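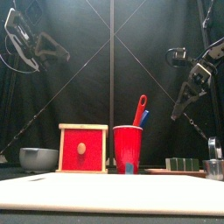

Clemard 双臂桌面套件开始接受预订 9月发货

2018年8月13日

做小型自动化设备的 Clemard 今天放出了双臂桌面套件 Prindadis 的预订页面，首批300套，9月开始发。消息来得有点突然，官网页面上午还打不开，下午才恢复，价格表到发稿时仍然只有一半。

先说买到的是什么。两条机械臂，倒挂安装，从上方伸向桌面，各带一个两指夹爪。还有支架、线缆、控制盒、一套软件授权。桌子不含。电脑也不含，这点很多人会漏看，页面上字很小。

倒挂这个设计是 Clemard 主推的卖点。桌面整个空出来放东西，碗、杯子、托盘、锅之类的日用品可以直接摆成一排，臂从上头下来够。以往他们家的单臂型号是底座夹在桌边的，占地方，手伸到对面去就容易碰到自己这一侧的物件。老用户抱怨过好几年了。

代价也有：支架要自己装，要够高，天花板低的房间得先量。Clemard 给的安装说明写了25页，我们翻了一遍，前面讲支架和拉线的部分还算清楚，后面标定那几页明显是赶出来的，有两张图编号对不上。厂方回复说会更新，没说什么时候。

夹爪方面，标配是两根深色的硬指，尖头，有棱角。抓木盒上的圆钮、塑料杯里插着的锅铲柄，这类东西属于官方列出的练习项目。软指要另买，单独计价，价格未公布。想抓玻璃器皿或者水果的，建议等软指出来在说，硬指夹这些总归不太让人放心。

软件这块，随套件附送的是 Mersha，Clemard 自家的任务编排工具。拖动式界面，也可以写脚本。可以分别给左右臂排任务，也能设先后，比如一边先把东西放稳，另一边再动。试用版我们用了两个下午，大致印象：

上手快。第一个任务不到一顿饭的工夫就排好了。
中文界面有，翻译一般，“松开”和“释放”混着用，看半天才明白是同一个动作。
撤销只能退一步。希望正式版改掉。
日志导出好用，这个要夸一下，时间对得很齐，出了问题回头查很方便。
两条臂同时往中间走的时候，软件会提前报警并且减速，默认开着，可以关。别关。

物件包是这次比较有意思的部分。Clemard 跟做教具的 Ramcombe 合作，出了一个配套的物件包，共111件，厨房用品和木制品为主，另有一些带格子、带分段的积木类零件。单买也行。Ramcombe 那边的说法是，每件都附尺寸和重量数据，导进 Mersha 就能用，省得用户拿卡尺一件件量。不过试用版里还没有这个导入按钮，所以目前只能听他们说。

面向谁？官方写的是学校实验室、小型研发团队和“有经验的个人用户”。最后这一类我们持保留意见。套件的供电要求和占用空间都不算小，放在家里书房里够呛，放车库或许可以。职业院校倒是挺合适，已经有几家来问了，据 Clemard 销售说，教育渠道另有报价，要走邮件申请，网页上下单拿不到。

预订要交定金1000元，发货前可退，发货后按普通退货流程走，运费自理。首批卖完以后第二批的时间没定。页面上写的“有限名额”指的就是首批这300套，每个账号限订一套，机构用户可以申请多订。

保修方面，臂体和控制盒一年，夹爪指头算耗材，不保。线缆也算耗材，这个有点小气。倒挂安装的机器线缆是垂着走的，来回动，磨损肯定比固定走线的快，建议下单时顺手多配一根。备用线在配件页最底下，不好找。

售后目前只有线上渠道和一个电话，工作日白天有人接。我们打过一次，等的时间不长，接电话的人能说清楚支架的问题，软件问题则让发邮件。邮件第二天回的，答得倒还详细，附了一份新的标定步骤，比说明书里那几页好懂的多。为什么不直接放进说明书，不清楚。

老用户升级：现有单臂型号的控制盒不能直接带两条臂，得换新盒，旧盒可以折价，折多少要看成色，由厂方验过以后报。旧夹爪能接着用，接口没变。旧的任务文件可以导入 Mersha，但坐标要重新标，毕竟安装方向整个反过来了。导入时会弹提示，照着走就行。

有几件事还没问到答案：软指的价格和上市时间，第二批的数量，以及 Mersha 试用版用户转正式版要不要重新注册。已经发邮件给 Clemard，有回复会在本页补上。

预订入口在 Clemard 官网首页右上角，需要先注册账号。Ramcombe 物件包在同一页面可以勾选，一起发货，不另收运费。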